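爪を替えて、また替えて、結局もう一回替えた話

五月の連休が明けてから、ずっとグリッパのことばかり考えています。朝ごはんのトーストをトングでつかみながら「この先端の反り方はいいなあ」などと言ってしまい、家族に変な顔をされました。今回はその途中経過を、自分用のメモも兼ねて書いておこうと思います。長くなりそうなので、お茶でも用意してから読んでください(私はもう二杯目です)。

前回の記事で「次は箱の中からばらばらの小物を拾わせたい」と書いたところ、思いのほかコメントをいただきました。中でもタマラ・カルペンコさんからは、指の形を決める前にまず箱の壁のことを考えなさい、という長いメールが届きまして、これが本当にありがたかったです。平らな机の上なら何でもないことが、壁に囲まれたとたんに難しくなる。読んだときは「そうなんだろうな」くらいに思っていたのですが、最初の一日でいやというほど思い知りました。

うちの作業場で使っているのはKUKAのアームです。これに二本指のグリッパをつけて、浅い灰色の箱の中に手を入れさせています。箱は側面が斜めになっているもので、物が隅に入り込んでも壁沿いに少しは滑らせられるかな、という目論見でした。この目論見が当たったかどうかは、後ろのほうで書きます。

比べたのは指先が三種類です。ひとつめはFlesoという名前で呼んでいる細い爪、ふたつめはGinowという幅広で内側にゴムを貼ったもの、みっつめがEntiliで、こちらは柔らかい樹脂の指です。どれも仲間うちの呼び名なので、検索しても買えるところは出てこないと思います、すみません。名づけたのはキスティナ・ナスティオンさんで、由来を聞いても笑って教えてくれません。

拾わせる物を選ぶのは、たぶん一番楽しい作業でした。机の引き出しをひっくり返して、あれも入れよう、これも入れようとやっていたら、あっという間に夕方です。気をつけたのは、性格の違うものを混ぜること。レゴみたいな赤いブロックは角がはっきりしていて、カメラからもよく見えるし、爪も当てやすい。いわば優等生です。反対に、透明な輪っか状の小物はなかなかの曲者で、灰色の底に置くと輪郭が背景に溶けてしまいます。それから小さな巻き尺。黄色い丸い面が目立つので見つけるのは簡単なのに、いざつかもうとすると、どこに指をかけるのがいいのか毎回悩みます。金属の光るものも混ぜました。光るものは深度の値が飛びやすいので、入れておかないと後で痛い目を見るからです。

試し方はとても地味です。箱に物をばらまいて、拾う順番はプログラムに任せ、つかんで持ち上げて、外の受け皿に置けたら成功。指先ひとつにつき100回やりました。100回というのはやり始める前はたいした数に思えないのですが、70回を過ぎたあたりから、こちらの集中力のほうが先に切れてきます。途中でお昼をはさんで、戻ってきたら記録用紙のどこまで書いたかわからなくなり、その日の分を丸ごとやり直したこともありました。あれはこたえました……。

カメラは上から見下ろす位置に固定しています。手首につけたほうがいいというご意見も多いですし、私もいずれは試したいのですが、今回は指先の違いだけを見たかったので、ほかの条件はなるべく動かさないことにしました。その代わり、アームが箱に入ってくると、手首の下になった物はどうしても見えにくくなります。そこで、まず腕を引いた状態で一枚撮って、その一枚で行き先を決めてから動かす、という昔ながらのやり方にしました。進んだことをしている方から見たら、ずいぶんのんびりした手順だと思います。

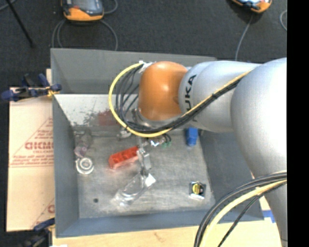 三種類を使ってみて

まずはFlesoから。細いというのは、それだけで大きな武器なのですね。物と物が近くても間にすっと入っていけますし、輪っかのような薄いものも、縁に先端さえかかれば持ち上がります。ただ、触れる面積が小さいので、巻き尺のように丸みのあるものは持ち上げた途中でくるりと回ってしまいます。回るだけならまだしも、受け皿の手前で落ちると、どこへ転がっていくかわかりません。棚の下に入ったのを定規でかき出すのは、もう私の仕事です。

Ginowは、つかんだら放さない頼もしさがあります。ブロックなどは、見ていて気持ちがいいくらいぴたっと決まります。けれども幅があるぶん、壁ぎわがまるでだめでした。斜めの壁に指の外側が先に当たって、コントローラが律儀に止まってくれるのです。止まってくれるのは安全でありがたい。ありがたいのですが、そのたびに立ち上がって復帰させに行くので、その日の歩数がずいぶん伸びました。100回のうち成功は54回で、失敗の大半が壁ぎわです。タマラさんのメールをもう一度読み返して、はい、おっしゃるとおりでした、と画面に向かって頭を下げました。

Entiliは評価が難しいです。柔らかいので多少位置がずれていても形のほうが合わせてくれて、初めて動かしたときは思わず「おおっ」と声が出ました! 円筒のような形は三つの中で一番安定していると思います。困ったのは金属の小物で、押しつけた拍子に指のほうが逃げてしまい、物は底に残ったまま。把持力を上げると今度は指がたわんで、先端が開いてしまいます。このあたりの加減は、5段階で変えてみたもののまだ落としどころが見つかっていません。真ん中より一つ弱いくらいがいい気がしているのですが、気がしているだけです。

それから、さっき保留にした斜めの壁の話です。壁沿いに滑らせて拾う、という目論見は、細い爪のときだけは当たりました。先に壁へ軽く寄せておいてから、底に向かってそっと下ろしていくと、物が少しだけ起き上がって、つかみやすい向きになってくれます。うまくいったときのうれしさといったらないです。調子に乗って速度を上げたら、すぐに弾き飛ばしました。

配線のこと

地味だけれど時間をとられたのが、手首まわりのケーブルでした。指先を替えるたびに取り回しを見直すのですが、余裕を持たせすぎると箱の縁に引っかかり、詰めすぎると手首を回したときに突っ張ります。キスティナさんに相談したら、まず一番きつい姿勢まで手首をゆっくり回して、そこで長さを決めるといいと教わりました。言われてみれば当たり前のことで、私はずっと、一番楽な姿勢で束ねていたのです。束ね直してからは、引っかかりで止まることはなくなりました。

Grillmontの勉強会でこの話をしたら、同じ失敗をしたという方がほかにもいらして、少し心が軽くなりました。そこで見せてもらった工具なしで指先を外せる台座がとてもよくて、いま図面を真似して描いているところです。ねじを締めて、緩めて、また締めてをくり返していると、指先の善し悪しより、替えやすさのほうが大事に思えてくる日もあります。

いまのところ、一つだけ選べと言われたらFlesoにします。成績が飛び抜けていいというより、失敗の仕方がわかりやすいからです。くるりと回るのがいやなら、先端の内側に薄いゴムを貼ればいい。そう思って貼ってみたら、今度はゴムの厚みのぶん輪っかの縁に入りにくくなりまして、昨日の夜はそれを半分の幅に切ったところで終わりました。接着剤が乾くのを待っている間にこれを書いています。

次は手首カメラの話を書くつもりですが、その前にゴムの続きになるかもしれません。透明なものを見つけるコツをご存じの方がいらしたら、コメント欄でぜひ教えてください。偏光フィルタは一度試して、取りつけの向きを間違えたまま半日過ごしたので、そこはもう大丈夫です。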